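Housekeeping Skills, Handout 5
Folding Knitwear
Instructor: Virgilio Yap

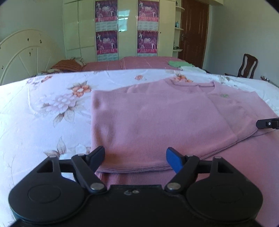
Pink knit sweater folded on the bed, with the ribbed hem at the near side.

Knitwear should be folded on a flat surface. A bed is good for this, but pull the bedspread smooth first.

1. Lay the sweater face down and close any buttons.
2. Fold one side to the middle, and bring the sleeve down along the body. Repeat with the other side.
3. Fold from the hem up to the collar. Thick ribs need a loose fold - do not press them with the hand.
4. Turn the stack over and check the corners.

A heavy sweater weighs roughly 400 grams and can stretch on a hanger. Keep it on a shelf.

For next class: bring one sweater and one towel. We meet in room 217.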